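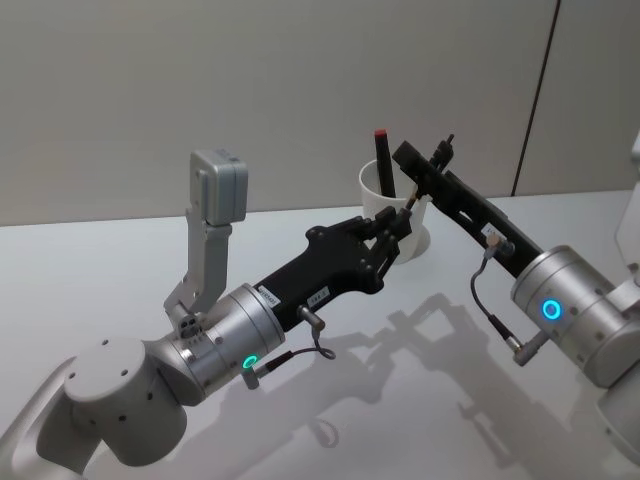

Lucrezia Sala asks why the data center on Mackay can't just heat the homes next to it, seeing as it makes heat all day and throws it at the sky. Fair question. I've been trying to answer it at parties for a while now and I don't get invited to as many parties.

So, a thread. I used to run cooling plant for a living, I live in Fumolwood, and I read the whole waste heat proposal over the holidays. My family has forgiven me, mostly.

The basics first. Nearly every bit of electricity that goes into a server comes out as heat. A data center is a very expensive electric heater that happens to do your email on the side.

The Mackay site draws 5 megawatts on a normal day. All of that leaves the building through the roof, where it warms up a few pigeons and the bottom of a cloud.

The proposal is to catch it, push it into pipes, and run those pipes to 1486 homes in Fornow, down the hill. Hence the yard signs, for and against. There's also one that just says "PIPES?" and I think about it a lot.

Now the annoying part. Heat has a quantity and it has a temperature, and the brochure only talks about the quantity.

The air coming off the back of those racks is about as hot as a nasty summer afternoon. Great for drying socks. Your old radiators want water much hotter than that, and you can't get there by having more warm air. A thousand lukewarm baths don't make a cup of tea.

So you need heat pumps. Big ones. They take the lukewarm stuff and squeeze it up to a useful temperature, and they run on electricity, which somebody has to buy. When a flyer says "free heat," that's the word "free" working a double shift.

It can still be a good deal! A heat pump that starts from warm water has a much easier life than one trying to pull heat out of frozen January air. That is the real selling point and it's on page nine billion, in a footnote.

(The proposal is over 60 pages. I exaggerate because I suffered.)

Someone in my replies: "Sweden does this already." Yes. Plenty of places in northern Europe do. A lot of them also had the district heating pipes in the ground decades before anybody had a server to hook up to them. We have a gas main, a storm drain nobody has a map of, and vibes.

Digging is where the money goes. Not the clever machine, the trench. You can get a very smart person excited about a heat exchanger and the same person will leave the room when you bring up repaving.

Now the operator. Plomau says it will "make the heat available at the fence line." Read that one slowly. It means they put a flange on a pipe and wave at it.

Past the fence, it's somebody else's pump, somebody else's pipe and somebody else's phone ringing when Mrs. Whoever's bathroom is cold.

I don't even blame them for it. Their customers pay for servers that stay up. If the heating network springs a leak at three in the morning, the servers have to carry on as though nothing happened. So the old rooftop coolers have to stay, fully working, for the day the town doesn't want the heat.

Which it won't, for a good chunk of the year. Servers make the same heat in July as in January. Fornow in July would like you to please take the heat back.

You can store some. A big insulated tank gets you through a night or a cold weekend. Getting from July to January takes a hole in the ground of a size that makes people at public meetings stand up and use their full names.

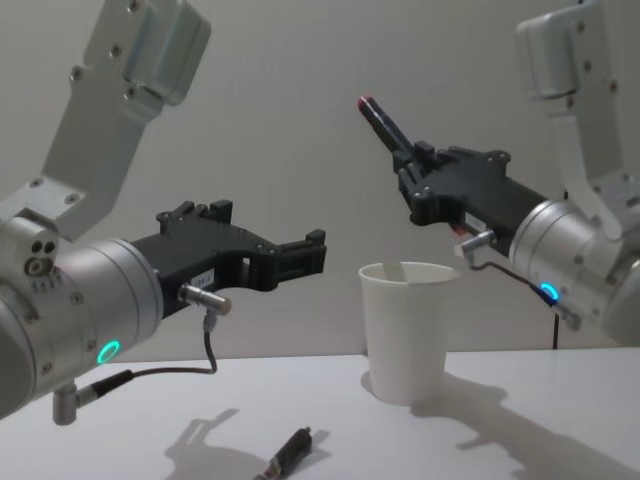
Then there's the contract, which is the bit I'd like people to argue about, so of course there's one paragraph on it and a nice drawing of a tree.

Plomau commits to supplying heat for 12 years. The pipes are supposed to be paid off over a lot longer than that. You see where I'm going. So did Ross Tennant, who asked at the meeting what happens in the year after the commitment ends, and was told it was a great question.

I have been in enough meetings to know what "great question" means. It means please sit down.

And data centers do change. Tenants leave. A hall full of customers can be half a hall of customers by spring. New gear comes in that runs hotter, or gets cooled with liquid at the chip, or the whole lot moves to a bigger building two counties over where the power is cheap.

Liquid cooling would be good news for us, by the way. Water straight off the chips comes out a lot warmer than the air does, so the heat pumps have less to do. In some setups you might barely need them. If I could get one line added to the agreement, it'd be that any refit on Mackay gets designed with the heat loop in mind.

Instead the line we have says the operator will "consider opportunities." I consider opportunities to go running every morning.

Replying to a few people at once:

No, the water in your radiator never touches a server. There's a heat exchanger in between, and most likely another one after that. Your living room will not get a virus. Please stop asking, or at least stop asking me.

No, they can't see your browsing from the temperature of the pipe.

Yes, it would be quieter. Some of the fans on that roof could slow down when the heat is going to the pipes instead. If you live on the Mackay side, that may be the best argument in the whole thing, and it isn't in the brochure at all. They had room for the tree.

Yes, you'd still need a backup boiler somewhere. Every heat network has one. It's the spare tire. What matters is how often you drive on it, and I couldn't find that figure. If you find it, send me the page.

"So are you for it or against it?" For it, grumpily. I've stood on those roofs in winter with my hands in the exhaust and thought what a dumb way to use a power station. I'd like that to stop while I still have knees that can handle a trench tour.

But I'd want some things in writing. A minimum amount of heat, at a stated temperature, measured at the fence by a meter the town owns. Right now it's measured by Plomau's meter, and I'm sure it's a lovely meter.

I'd want the price tied to something a person can look up. The draft ties it to "prevailing alternatives," so whatever heating would cost you if you didn't have this. If gas goes up, your recycled server heat goes up too, out of sympathy I guess.

And I'd want to know who owns the pipes when the deal ends. The draft says ownership will be "addressed." By whom, and with what stamp, it doesn't say.

Start smaller, too. The pool and the school are right there at the top of the hill. The pool wants lukewarm heat all year round, even in July, and it's the one customer in Fumolwood that would never complain the water isn't hot enough. (It would. I've met the morning swimmers. You know what I mean.)

Hook those up, see what a winter looks like, then dig toward Fornow. It's less fun to announce and there'd be no ribbon long enough to need two mayors.

The draft on the town site is dated January 2, 2024, so if yours has an earlier date, you're reading the old one, where the pipe goes through the cemetery. They moved it. I'd have paid to be in that meeting.

Comments go through the form on the same page. It times out while you type, so write yours somewhere else and paste it in. I lost a really good one about flow rates.

Lucrezia, that's the long answer. The short one is that they can, if somebody pays for the trench and Plomau signs for longer. I'll post the bit about the meter separately tomorrow, with page numbers.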